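Painting the Backgrounds for "Zatcombe"
Project report, Intro to Animation
Effie Haldane

Our group made a short cartoon called "Zatcombe" this spring, and my job was the backgrounds. I'd never painted a background before. I draw characters mostly, and I signed up for this because the other jobs had gone by the time I got to class on Wednesday (my bus was late).

The story takes place in 1802, in a town where everyone is scared of the new clock. Matilde Abreu wrote it and Euan Rennie did the storyboards. There are hardly any people in it, so the streets and rooms have to do a lot of the acting – which I didn't get at first, and my early paintings were way too polite. 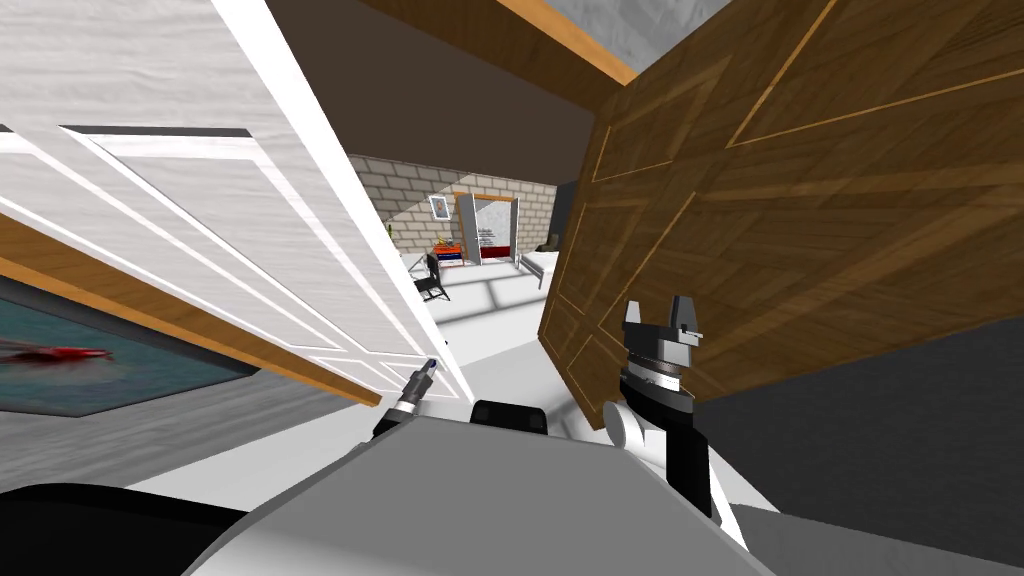
My first try was all soft green hills and neat little roofs. Matilde looked at it for a long time and said it looked like a cookie tin. She was right! I'd painted every single brick, and when we dropped the clockmaker on top of it you couldn't find him.

So I started over. I made 100 thumbnail sketches, each one the size of a matchbox, using only black, white and one gray. Doing them that small meant I couldn't fuss. I picked the shapes I liked and threw out anything where my eye went to the corner first.

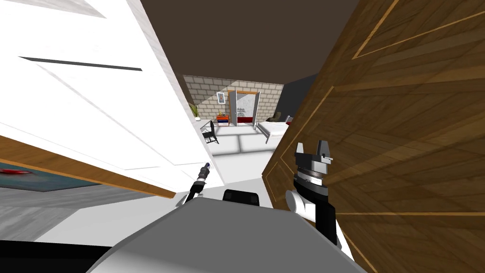

Color took even longer. I wanted the town to feel cold before the clock strikes and kind of feverish afterward, so I mixed two sets of paint. The cold set is blue-gray with a dirty yellow for windows. The hot set is mostly rust and pink, and I used it on the same streets so people would notice something had changed. Hyun-seo Heo, who did the character colors, had to redo the mayor's coat twice on account of me. Sorry, Hyun-seo.

I also bent the perspective. The towers lean in over the square and the street gets narrow too fast. I used a ruler for the first few and they looked dead, so I did the rest by hand and let the lines wobble.

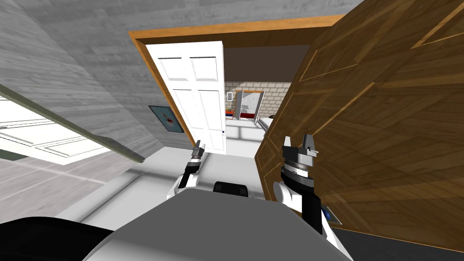
Image: Uyên Vũ

Then there was the scanning. My paper buckled from too much water and the scans came out with shadows down the middle. I ended up ironing the paintings face down between towels, and I only scorched the bakery. We kept the bakery. It's in the fire scene now.

The long pan across the rooftops is three sheets taped together, and if you watch for it you can see one chimney jump a little.

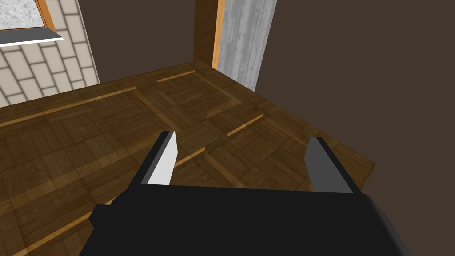
What I'd Do Differently

I'd test a character on every background before painting the details. I'd also buy heavier paper, and I'd ask Euan for his camera moves at the start, so I wouldn't paint a whole cemetery that never shows up on screen. It's a pretty nice cemetery, too. It's hanging over my desk.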